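Bring back the paper timetable

August 2026

Missed the bus again on Tuesday. Not late, me, for once. I was at the stop at 5 to, coat on, bag on, and the little screen said "Service information unavailable" and then went back to telling me about a competition to win cinema tickets. The bus had gone early. Or hadn't come. No way of knowing which, and that's my whole complaint really.

They took the printed timetables out of the shelters in Hutham in March. All of them. The frames are still up, just empty perspex with a sticker asking you to scan a code. The council's line was that paper goes out of date. Well yes. So does everything. You used to get a man on a stepladder twice a year with a roll of new ones and that was that.

I know how this sounds. I'm not against phones, I've got one, I'm typing half of this on it. But a timetable on a wall does something a phone doesn't. It shows you the whole day. You stand there bored and you read it, and you learn without trying that the 45 goes out to Pirna Road twice in the morning and not again till four, and that Sundays are hopeless. Then you know. It's in your head. Six months later somebody asks and you can tell them.

The app tells you the next three buses. That's all. If you want to know whether you can get home from the hospital after visiting, you have to put in a pretend journey, for a pretend time, and then it offers you a taxi.

My neighbour Elfriede Reinholz is 81 and has caught buses in this town longer than I've been alive. She has never driven. She used to keep the little folding timetable booklet behind the clock, and when they stopped printing it she photocopied the last one. It's wrong now of course. She rings me to check, I look on the app, the app says something else again, and we split the difference. Twice this summer she's got a lift to the chemist from me when she'd much rather have gone by herself. She minds that. She doesn't say so but she minds.

And it isn't just older people, which is what always gets said, as if they're a special case to be dealt with by leaflet. Selorm Atinga at the college told me his students turn up without a clue how to get anywhere off their one route. Bright kids. They can get from home to college and back becuase the phone says so, and if the 109 is cancelled they stand there. They've never seen the network laid out. How would they? There's no map either. The map went the same week.

The argument for it is money. Printing and putting up, staff time, vans. Fine. I asked what had been saved and got a very polite email that didn't contain a number. I asked again and got the same email. So I can't tell you whether it was a lot. I suspect not, paper is cheap, and the shelters still get visited by whoever changes the adverts. Those go up on time every fortnight. Lovely big printed adverts. For paint.

There's also the bit about live information being better. It is better, when it's live. When it's working it's brilliant — I'd never want to lose it on a wet night with the bus 6 minutes off and the shelter leaking. Have both! A printed sheet telling you what's supposed to happen and a screen telling you what is. The gap between the two is exactly what a passenger would like to know, and possibly exactly what a bus company wouldn't. Take away the promise and nothing is ever late. A bus that was due at ten past and came at twenty five past was late. A bus that was "15 min" and then "14 min" and then "15 min" is just, what. Weather.

Renzo Leone, who drove for them until he retired, says the drivers liked the paper as well. People got on knowing where they were going. Now he hears from his old mates that every other passenger holds up a phone and asks is this the one, and the driver has to lean out and squint at it, and that's the thirty seconds that makes him late at the next stop. Multiply that along a route.

So what do I want. Not much. One A3 sheet in each shelter, big type. Folding booklets in the library and the chemist, and if they must charge for them then charge, I'd pay a pound. A map. Someone with a name and a phone number who is responsible for it being right.

Ilse Kuhlmann has started a petition at the library desk, it's on paper, naturally. Sign it if you're passing. If you can't get there, I do understand, the buses are teh problem.

I did see the man with the van again last week by the way, changing the paint advert outside the post office. Asked him if he could put up a timetable if somebody gave him one. He said it'd take him two minutes, he's got the key.
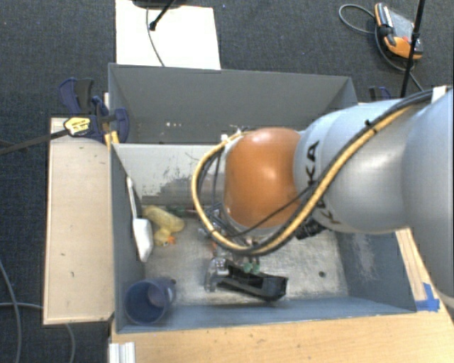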